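A thread on the Radby rail trail, end to end, for anyone thinking of doing it on foot over two days. I did it in May with a day pack and a booked bed at the halfway point.

1/ The trail follows the old line from Radby to Kurkow. It's flat by train standards, so the grade is gentle the whole way, but a long gentle climb still gets into your calves by the afternoon. Most people ride it. I met more bikes than walkers and they were nearly all going the other direction.

2/ Start from the Radby end. The first section is shaded until mid-morning and the climbing gets done early. If you start at Kurkow you walk into the sun for most of the afternoon and finish on the dull bit behind the industrial estate.

3/ Parking at Radby is a gravel lot beside the old goods shed. It holds maybe 20 cars and was full when I went past again at lunchtime on a later visit. There's street parking two blocks back, no time limit, next to the oval.

4/ Toilets: one at the Radby trailhead, one at the Feng Creek picnic ground, one at Kurkow. The Feng Creek one had no paper. Take your own.

5/ Water: a tap at Radby and a tank at Feng Creek with a sign saying to treat it before drinking. I carried three litres on day one and had a cupful left. In summer I'd carry more, or not go.

6/ Feng Creek is the best part of the walk and I'd do it as a day trip on its own. The old bridge is closed but the trail drops down and crosses beside it on a low concrete ford. Look up at the trestles from the middle. If there's been decent rain, check the council page first, as the ford goes under and the detour adds 12 km by road.

7/ Birds along the creek: wrens, a pair of black cockatoos, and something in the reeds I heard for half an hour and never saw. Early is better. By 10 am the bikes are through and everything has gone quiet.

8/ I stopped for the night in the old railway town at the halfway mark. There's a pub, a bakery and a bunkhouse. The bakery shuts at 2 pm, so if you're a slow walker get your lunch for both days before you leave Radby.

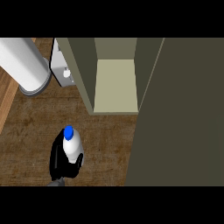

Brown floorboards, lighter strip down the left.

9/ The bunkhouse has a shared kitchen with a fridge and a kettle. Bring a sleeping bag or hire linen when you book. Boots come off at the door. It was warm enough for me in May, though I did sleep in socks.

10/ Pub dinner finishes at 8 pm sharp. The schnitzel is large. They'll fill your bottles at the bar if you ask.

11/ Day two begins with the cutting, a long notch through rock with ferns down both sides. It stays cold in there well after sunrise, so keep your jacket handy. The surface is rougher here than anywhere else on the trail - fist-sized ballast in places - and it was the only stretch where I wished I'd worn proper boots instead of runners.

12/ After the cutting you come out into paddocks. There are 12 gates between there and Kurkow. Leave them as you find them. Two have chains that look locked but lift off a hook on the far side. I stood at the first one for a while before I worked that out.

13/ Cattle on the trail in a couple of spots. They moved off when I slowed down and went wide. Dogs aren't allowed on this section, and the signs about it are at both ends.

14/ The one short detour I'd recommend is the lookout above the old siding. It's a steep side track, some 300 metres each way, marked with a yellow post. You get the whole valley back toward Radby and you can pick out the line of the trail by the poplars. There's a bench. I had my lunch there.

15/ Phone reception is fine at both ends and in town. There was none on my phone from Feng Creek through to the first houses, and none in the cutting. Download the map beforehand. The council PDF is more accurate than the printed brochure, which still shows the old bridge as open.

16/ Getting back: the Golex shuttle leaves Kurkow station at 3.30 pm and drops you at the goods shed. You have to book, and they need to know if you've got a bike. It left on time. If you miss it, it's a taxi, and a taxi out there isn't cheap.

17/ Kurkow itself has a small park at the trail end with shade, tables and a tap. The café across the road does a decent toasted sandwich and doesn't mind dusty people. I got in with enough time for a coffee before the shuttle.

18/ Things I'd change: lighter pack, gaiters for the grass seeds in the last few paddocks, and a second night in town so I could go back to Feng Creek early. I'm still picking seeds out of my socks.

19/ A few people have asked about prams. Radby to Feng Creek is fine with big wheels. Past the ford, no.

20/ I'll post about the northern branch once they've reopened it. The sign at the junction says spring, though someone has written a question mark after it in texta.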